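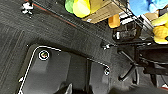

Print this page | E-mail this to a friend

We use cookies to remember your settings. By staying on this page you agree to this. OK

My Floor and Shelf Safety Check, With Comments
by Maribel Carhuamaca
Last walked through 5/5/26

I do this check at our place in Kirkcombe before the July crowd shows up, and then again whenever I get that itchy feeling that stuff is creeping. It's a walk-around list, no fancy scoring. I write OK, FIX or WATCH next to each line and then I ramble (sorry, my sister says the rambling is the only part she reads!).

FLOOR

1. Carpet flat, no lifted seams -- OK
Ours is the dark gray kind and it hides everything. I go over it in my socks because my feet find a bump way before my eyes do.

2. Mat edges lying down -- WATCH
The black mat is fine in the middle, but I want to keep an eye on the corners. If one ever curls I'll tape it that same day.

3. Nothing small left on the carpet -- FIX
There's a little white thing over on the open carpet, some kind of clip or plastic fitting by the look of it. Small hard white things and bare feet, you know how that goes. Pick it up, put it in the odds jar, done.

4. Nothing stringy across the walkway -- WATCH
Cords, straps, strips of anything. If it has to cross where people walk it gets a cover. I once went down over a phone charger in front of a delivery guy and I'm still not over it.

5. Chair legs tucked in -- WATCH
The black chair near the rack has legs going out in every direction, and my toes know all of them personally. Push it in when you get up!

SHELVES

6. Wire rack steady -- OK
Give it a good shake at shoulder height. I leveled ours two years ago and it hasn't budged. My model came from Arango and the sheet says it stands 184 cm, so I don't let anybody put heavy stuff up top.

7. Heavy low, soft high -- OK
The bright, squashy-looking things can live wherever they like. If a blue fluffy lump falls on you, you'll survive. Cardboard boxes I want pushed all the way back.

8. Nothing dangling into the path -- FIX
I love hanging things off a wire shelf, it's so handy, but anything at head or hip height has to move around to the wall side. The orange one is on my list.

9. Space underneath clear enough to vacuum -- WATCH
The black container can stay under there as long as I pull it out when I clean.

READING SPOT

10. Magazines and bags off the floor and off the seats -- FIX
Glossy covers are slippery like you wouldn't believe. Step on one on carpet and off you go. The bridal issue, the one with the big necklace and the bracelet, goes back in the holder with its curly pages pressed flat, and whatever's lying next to it gets put away too.

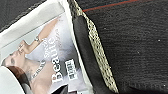

11. Reading lamp cord behind the table -- OK
Replaced the plug with an Isico one last fall and it sits nice and tight.

12. Light good enough to read a label by -- OK

Three fixes, all of them five-minute jobs. I'll do them tonight after dinner -- or tomorrow, let's be real.

COMMENTS (2)

skirkell_mom54: The sock test is genius! Found a staple under my desk in no time. Do you do the stairs too?

Maribel: Stairs have their own list, I'll type it up when I find the paper it's on.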